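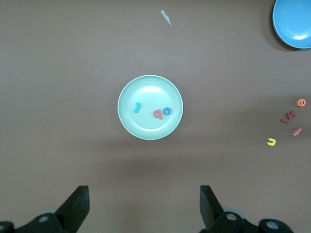 Foam letters before age three: worth it?

Print this thread | E-mail this thread

susis_mom
The Novari set is 64 pieces and the box says it "builds early reading." My daughter is 2. She sorts them onto plates and walks off. Has anyone seen a kid learn to read from these, or is that just box talk?

gravelpie
Box talk. We had a set for over a year. Mine learned that letters can be chewed. What got him interested in print was the cereal box and the same truck book every night.

Himasstead64
Disagree. My son knew most of his alphabet by 30 months and we used foam letters at every snack. I'd buy them again.

gravelpie
How do you know it was the letters and not you sitting there talking to him at every snack?

Himasstead64
I don't. But I wouldn't have been sitting there saying letter names without them.

tall_order
Okay, that's fair, but then a marker and some paper would do the same job. My gripe is that loose letters have no right way up. Turn a d around and it's a p. A q upside down is a b. Then we act surprised when kids mix them up.

doležal_k
Kids mix those up with or without foam. Mine did it until first grade and grew out of it. I would worry more about the small pieces. Check the age on the package.

susis_mom
It says 3 and up, in tiny print on the bottom. The reading claim is on the front, of course. They're going on the high shelf and I'm trying the truck book.

Contact us | Copyright Himasstead Parents Board | Back to top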